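Proceedings of the Student Robotics Workshop
Posted 6/2/26 by Slavica Halilović and Dušan Karagiannis

This site uses cookies to remember your reading settings. Accept | Decline

4. Simulated card handling

The class project asked each student team to write a controller for a two-armed robot in a simulated room. All work was done in the Vullum simulator, and the class logged 1,658 attempts between September and the end of the course. Teams were given the wrist views and a view from above the torso. Starting poses differed from one attempt to the next.
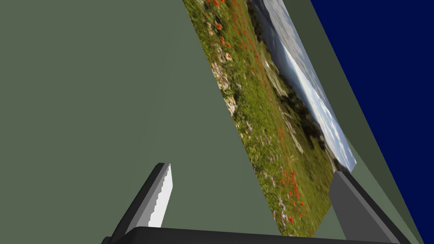 Figure 1a. Wrist view with the gripper open; the meadow picture lies beyond the fingers.

Wrist views gave teams the most trouble at first. Large plain surfaces fill much of the view when the wrist is tilted, and there is little for a feature matcher to hold on to. Two teams used the meadow picture as a landmark. Mitra Shokri's team masked it out, as its fine detail drew matches away from the objects on the counter. 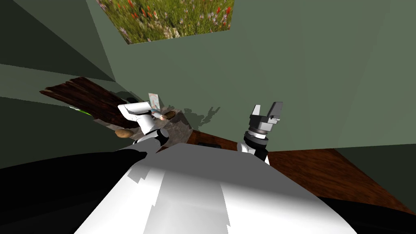
Figure 1b. View over the torso, with the left arm at the counter and the right gripper open.

The view over the torso was used to plan the approach and to keep the arms apart. We did not ask for both arms to be used, and 73 attempts were dropped from the analysis after a joint limit error in the logging script.

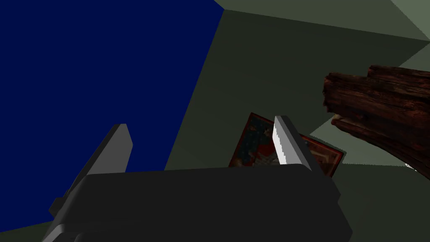

Finger placement was scored separately from the lift. A thin card leaves little room for error in the closing direction, so teams that corrected the wrist angle late tended to score lower. Section 5 gives the results by team.

Contact: Nikola Berisha, course office | © The authors | Back to top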